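Início > Trabalhos de alunos > Ciências > Compostagem na cantina

Última atualização: 7 de abril de 2025

Utilizamos cookies para melhorar a sua experiência. Ao continuar a navegar, aceita a nossa política de privacidade.

Compostagem dos restos da cantina - relatório final

Objetivo

Quisemos saber se os restos crus da cantina (cascas, folhas de couve, borras de café) davam composto utilizável na horta da escola e se o tipo de compostor fazia diferença.

Material e método

Montámos 2 compostores no pátio, ao lado do muro. O primeiro, modelo Skaner, é fechado e tem tampa. O segundo foi feito por nós com paletes e ficou aberto por cima. Em cada um pusemos 18 kg de restos e a mesma quantidade de folhas secas, em camadas. A temperatura foi medida no centro da pilha, sempre à hora do almoço, e a mistura foi revirada com uma forquilha a cada 4 dias.

Não entraram carne, peixe nem comida temperada. Nas primeiras semanas apareceram guardanapos no balde da cantina e tivemos de os tirar à mão.

Resultados

O compostor fechado chegou quase a 60 graus e manteve-se quente mais tempo. O de paletes aqueceu menos e secou depressa nos lados, por isso foi preciso regá-lo. No fechado houve mau cheiro a seguir às borras de café, que tinham ido todas juntas. Passou quando juntámos mais folhas.

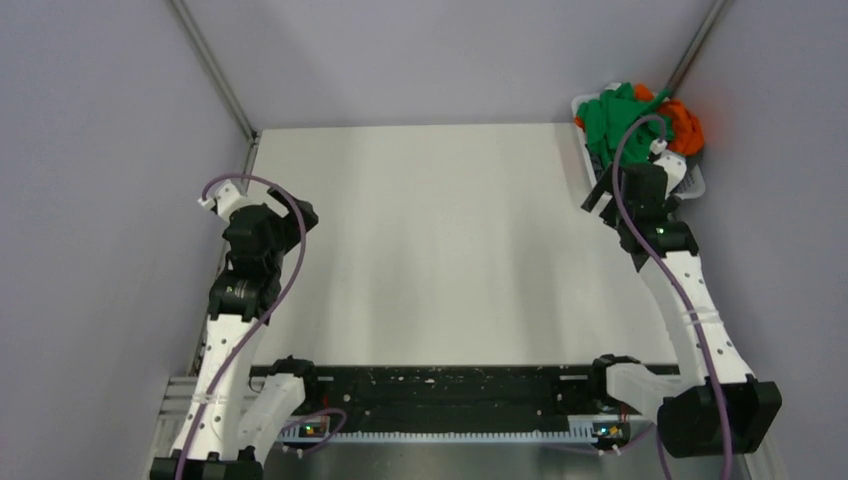
O composto do Skaner ficou escuro e solto. No outro ainda se viam cascas de laranja e talos inteiros, que voltaram para a pilha depois de crivados.

Conclusão

Os dois sistemas servem, mas o aberto pede mais água e mais paciência. Não medimos a humidade com aparelho, só pelo teste da mão - é a parte mais fraca do trabalho. O composto crivado vai para os canteiros das alfaces e o resto fica a curar até agosto.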